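Vostinbridge Building Support
Ticket 119: Hot water slow to arrive and drops out at far taps, Bernetley site
Category: Plumbing / Domestic hot water
Status: Closed
Priority: Normal
Opened: February

Reported problem

Hot water at the east end of the Bernetley building takes several minutes to arrive. Once it arrives it stays hot for a short time, then goes lukewarm with the tap still open. Taps near the plant room are not affected. Cold supply is normal throughout.

Equipment

Wevomik storage heater, single tank
Horgan circulation pump on the return line
Thermostatic mixing valve at the tank outlet
Return loop with balancing valves on the west and east branches
Check valve between the return loop and the cold inlet

Log entry 1

Tank thermostat set to 140 F. Outlet pipe measured upstream of the mixing valve: 139 F. The tank is making hot water and holding it. Heater ruled out for now.

Mixed water downstream of the valve: 121 F. This is within the setting for the building. Held steady over a long draw at the plant room sink.

Log entry 2

East branch return pipe measured at the point where it rejoins the main return: 71 F. West branch return at the same location: 116 F. The east branch return is close to room temperature, so there is little or no flow in it.

Pump is powered and audible. Pump speed switch was on the middle setting. Moved to high and left for an hour. East return did not change. West return rose by two degrees. Switch put back to middle.

Log entry 3

Bled air from the high point on the east branch. A short burst of air, then water. East return rose to 78 F and fell back by the next morning. Air was present but is not the main cause.

Isolation valves on the east branch checked by hand. Both fully open. Balancing valve on the east branch would not turn. The handle moved a little in each direction with no change in flow noise.

Log entry 4

East branch isolated and drained. Balancing valve removed. Seat and stem were covered in hard scale, with the opening nearly closed. The strainer upstream held loose scale and a piece of thread tape.

Replaced the balancing valve with the same size and type. Strainer cleaned and refitted. Branch refilled and bled twice.

East return after two hours: 113 F. Wait time at the farthest tap: 9 seconds.

Log entry 5

Second symptom still present. Water at the far taps arrives quickly but still goes lukewarm during a long draw. It happens only when the mop sink in the east corridor has been used earlier in the day.

Mop sink faucet has a hose with a shutoff nozzle at the end. Both faucet handles had been left open with the nozzle closed. In that condition hot and cold lines are joined at the faucet body, and cold water crosses into the hot line when pressure on the hot side falls.

Test: both handles open, nozzle closed, far tap running. Temperature dropped to 94 F. Handles closed, same tap running. Temperature went back to 119 F and stayed there.

Fitted check valves on both supplies to the mop sink. Repeated the test with handles open. No drop. 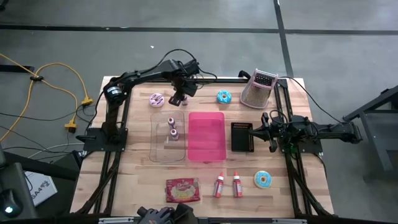 Posted by: Vostinbridge Building Support, Plumbing Desk
Filed under: Bernetley, hot water, return loop
Last edited: February, 4:40 p.m.

Cause

1. East balancing valve blocked by scale. No circulation in the east branch.
2. Cross-connection at the mop sink faucet with the hose nozzle closed.

The two faults were independent. The first hid the second, as the east line was never hot long enough for a drop to be noticed early in a draw.

Follow-up

Check return temperature on both branches at the next monthly visit. If either is below 105 F, open the strainer on that branch before adjusting anything else.

West balancing valve was not replaced. It turns freely. Add it to the parts list for the next planned shutdown.

Water hardness test requested separately. Result goes on the heater service record and not on this ticket.

Do not raise the tank thermostat in response to slow hot water complaints at this site. Check the returns first.

Related: mixing valve service procedure, Horgan pump speed settings.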